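How to Hang T-Shirts on a Freestanding Clothes Rail

Filed under: Closets and Clothing

A freestanding rail is the cheapest closet you can buy, and for T-shirts it works better than most dressers. You see everything you own, nothing gets crushed at the bottom of a drawer, and shirts can go straight from the laundry basket to the rail. The trouble is that T-shirts are soft. Hang them carelessly and you get stretched necks, bumps at the shoulders and a row of shirts that slide to one end.

This page covers setting up the rail, choosing hangers, and getting the shirt on the hanger and the hanger on the rail. It takes an evening to do a whole wardrobe the first time.

What you need

One freestanding rail with a horizontal bar
Hangers, one per shirt, plus a few spare
A flat surface for smoothing shirts, such as a bed or table
A tape measure
A spray bottle of water (optional)

Setting up the rail

Put the rail where it will stay. Moving a loaded rail twists the joints, and after a few moves the bar will no longer sit level. Leave enough space behind it for the hangers to turn. An adult hanger is usually 16 to 18 inches wide, so the bar should stand at least 10 inches out from the wall. Less than that and the sleeves rub against the paint.

Mine is a Storkier single rail. The bar is 148 centimeters off the floor at the middle setting, which suits shirts and jackets and leaves space underneath for a shoe rack. If you only hang T-shirts, use the lowest setting. A low rail is steadier, and you won't be reaching over your head to hook things on.

Check these before you load it:

The bar is pushed all the way into its sockets at both ends.
Every screw or locking knob is tight.
All the feet touch the floor. On carpet, press down on each corner in turn and see if it rocks.
The bar is clean. New rails often have a film of oil on them. Wipe it with a dry cloth, then with a damp one, then dry it again.

Do not skip the wiping. The oil transfers to hangers, from hangers to hands, and from hands to white shirts.

Keep the rail out of direct sun if you can. A shirt at the end of the bar near a window will fade along one shoulder over a summer, and you won't notice until you put it on. If the window is the only place for it, keep whites and grays at that end and the strong colors farther in. You can also draw the curtain during the middle of the day.

Choosing hangers

Wire hangers are too thin for T-shirts. They leave a point at each shoulder and they rust if you hang anything damp. Give them back to the dry cleaner.

Plastic hangers are fine for almost everything. Look for a smooth one with shoulders that slope down and no mold seam along the top edge. Run your finger along it. If the seam catches your skin it will catch a knit.

Velvet-covered hangers hold slippery fabrics well and take up little space. They are harder to get in and out of a T-shirt because the fabric grips, and people end up yanking on the neck. I use them for tank tops and wide-neck shirts only.

Wooden hangers are heavy and thick. Save them for coats.

The width matters more than the material. Lay the shirt flat and measure from shoulder seam to shoulder seam, then pick a hanger an inch or so narrower than that. A hanger that pokes past the seam makes the bump in the sleeve that everyone complains about. For children's shirts you need children's hangers, and a 12-inch size covers most of grade school.

I bought a box of 60 Tikberg plastic hangers in mixed colors and ended up with 57 good ones. Three had rough hooks that scratched the bar. Check yours as you unpack them and set aside any that feel sharp.

If your hangers come in several colors, you can put them to work. One color for work shirts and another for weekends is enough of a system for most people. Don't make it more complicated than that or you will stop doing it.

What to hang and what to fold

Cotton T-shirts of ordinary weight hang well. So do cotton blends, polos and most long-sleeve tees. Heavy sweatshirts will hang but they eat up the bar. Fold anything loosely knitted, anything that says "dry flat" on the label, and very heavy shirts with large printed panels on the front, as the weight of the print drags on the neck.

Never hang a soaking shirt on a plastic hanger to dry. Damp is fine. Dripping will stretch it lengthwise, and you will have a shirt that is long in the body and narrow in the chest.

Getting the shirt on the hanger

The right way is from the bottom. Most people push the hanger down through the neck because it is quicker, and this is where stretched collars come from.

1. Lay the shirt face up on the bed. Smooth it from the middle outward with the flat of your hand.

2. Pull each sleeve straight. Turn the shirt right side out if it needs it.

3. Hold the hanger by the bottom bar, with the hook pointing at the collar.

4. Slide it in through the hem and up the inside of the shirt until the hook comes out at the neck.

5. Take hold of the hook with one hand. With the other, settle each shoulder seam so it sits at the end of the hanger. Both sides should match.

6. Lift it by the hook and give it one light shake.

7. Look at the collar. If the hook is off center, the shirt will hang crooked. Shift the fabric until the neck sits evenly on both sides.

If you are in a hurry and the neck is wide, going in from the top is acceptable. Tilt the hanger and put one shoulder in at a time. If you have to pull, stop and go from the bottom.

Button-neck shirts such as polos should have the top button fastened once the hanger is in. This keeps the collar from spreading.

For wrinkles, mist the shirt lightly once it is on the hanger, tug the hem down with both hands and leave it to dry. This takes care of most cotton without an iron.

Getting the hanger on the rail

On an empty rail this needs no thought. On a half-full one, it is where shirts slip off and end up on the floor.

Clear a gap first. Push the hangers on either side apart so there is a hand's width of open bar. Then bring the shirt up with the hook above the bar, tip the open side of the hook toward it, and lower it on. If the shirt is slippery or loose at the neck, use two hands and hold the fabric and hanger together at the shoulders as you raise it. Let go only when you feel the weight settle on the bar. 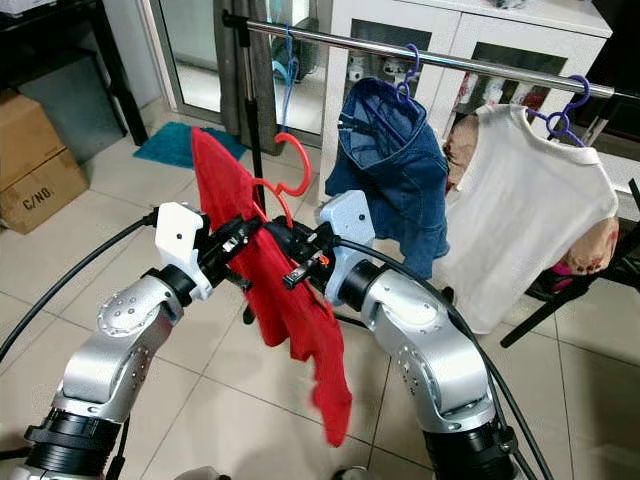
All the hooks should face the same direction. Point the open ends toward the back, so you can lift any shirt off by raising it and pulling it toward you. Mixed hooks lock together, and you will take down two shirts every time you want one.

Face all the shirts the same way too. I face mine left. It doesn't matter which as long as you stick to it.

Load the rail from both ends toward the middle. A rail filled from one side leans, and a light one can go over. Put heavier items at the ends, over the legs, and the lightest shirts in the center.

Spacing

Leave 2 fingers of space between shirts. Packed tighter than that, they wrinkle each other and you can't see what is there. If you have run out of bar, you have too many shirts on it. Fold the out-of-season ones and put them in a box until the weather turns. I do this in February and again at the end of summer.

Common problems

Hangers slide to one end. The bar isn't level. Adjust the legs, or fold a piece of cardboard under the low side. If the bar itself is sagging, take some weight off.

Shoulder bumps. The hanger is too wide. Dampen the bump, smooth it flat with your fingers and let it dry on a narrower hanger.

Shirts slip off one side. The neck is too wide for a smooth hanger. Use a velvet one, or put a rubber band around each end of the plastic one. The Ellery grip strips do the same job and look neater, but they cost more than the hanger.

Hangers squeak on the bar. Rub a little candle wax along the top of the bar and buff it off with a cloth.

The rail wobbles. Tighten everything again. Rails loosen in the first couple of weeks of use. If it still wobbles, put something heavy on the bottom shelf. A Fulta storage bin full of shoes cured mine.

Dust on the shoulders. Shirts you rarely wear will collect it. Throw an old pillowcase over them with a hole cut for the hooks, or fold them away.

Keep empty hangers together at one end of the rail. When the laundry comes out of the dryer you can grab one without hunting, and if the empty end is getting crowded, the laundry needs doing.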